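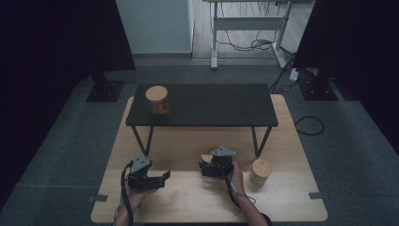 Londen Small Tables: listed and measured sizes

README and data card
Maintained by Yanling Zheng and Bhavana Nambiar
Last edited 2022-03-07

12 shares 3 comments

What this is

A table of secondhand listings for small tables (coffee tables, side tables, low stands, nesting sets sold as singles) in the Londen area, with the size the seller gave and, where we could get it, the size we found with a tape measure. There are 337 listings. We measured 89 of the tables ourselves. The rest have a seller's figure and nothing to check it against, and you should treat them that way.

We started it after reading one too many articles claiming that secondhand sellers "routinely" overstate sizes. None of those articles said how anyone knew. We still don't think our data settles it, and we'd ask you to be suspicious of anyone who says it does, us included.

Files

listings.csv has one row per listing. visits.csv has one row per table measured. notes.txt is the visit notes, lightly cleaned up, with sellers' names and addresses taken out. The two CSV files join on listing_id. Don't join on title. Sellers reuse titles, and some of them paste in whatever the last person wrote.

Columns that need explaining

size_claimed is copied as written. If the seller wrote "smallish," it says smallish.

size_claimed_cm is our reading of it. Where a seller gave two numbers with no hint of which was which, we took the larger as the length. That's a guess. It is marked in the guess column and you can throw those rows out.

height_cm is floor to top surface, measured at the left front leg. Old tables sag and floors slope. On carpet the number comes out low if the legs sink in, so visits.csv has a floor column (hard, carpet, rug, unknown). Please look at it before you write anything about height.

material_claimed is the seller's word. We did not test materials. "Solid oak" in this column means a person typed "solid oak." We had a material_observed column for a while and dropped it, because when we compared notes we disagreed with each other too often for it to be worth keeping.

condition uses the seller's term. Bhavana wanted a 100 point scale. Yanling thought that would only make our impressions look like measurements. There is no scale.

How the listings were picked

From the public boards, by hand, on whatever evenings we had free. This is the weakest part of the whole thing. We did not draw a random sample and no weighting will turn it into one. Cheap tables sell fast, so they're likely underrepresented. Listings with no photos are in there, but we skipped a few that looked like scams, and our sense of what looks like a scam is not written down anywhere.

The measured tables are worse. A seller had to say yes to two strangers coming over with a tape. Sellers who expect their numbers to hold up may be more willing to do that. If so, our measured rows will make sellers in general look more careful than they are. We can't tell how big the effect is.

Measuring

Steel tape, read to the nearest half centimeter. Each side was read twice, once by each of us, and the file keeps both readings. Where they differed by more than a centimeter we measured again on the spot. We left up to 4 fields blank on a visit when something couldn't be moved off or out from under the table, and blanks are blanks. Please don't fill them with averages.

Tops with rounded corners were measured at the widest point. Some sellers seem to measure the flat part of the edge only, which would explain a few of the understated sizes. We haven't proved it.

About the Farnico and Sönmez rows

Several sellers name one of these as the maker. We checked no labels, so maker_claimed is a claim like everything else in listings.csv. Someone wrote to ask which maker's tables are "more honest." The file can't answer that. The sizes come from the people selling the tables.

What we'd rather you didn't do

Use this to estimate prices. Asking prices are in the file, but we never learned what anyone paid.

Quote a single figure for how wrong sellers are. It moves a lot depending on whether you keep the guess rows, and a figure that moves that much shouldn't be in a headline.

Known problems

Listings collected in November came from only one board, Daneck, which makes sellers enter a length and a width. Other boards don't. Any change you see that month is probably the form.

A few tables were listed twice by the same seller with different sizes. Both rows are kept and share a pair_id. We may have missed others.

The currency column is empty. It was meant for something and we've forgotten what. It will go in the next version.

Corrections

Send the listing_id and what you think is wrong with it. If you have the table at home, measure it before writing and tell us what kind of floor it's on.

3 comments Share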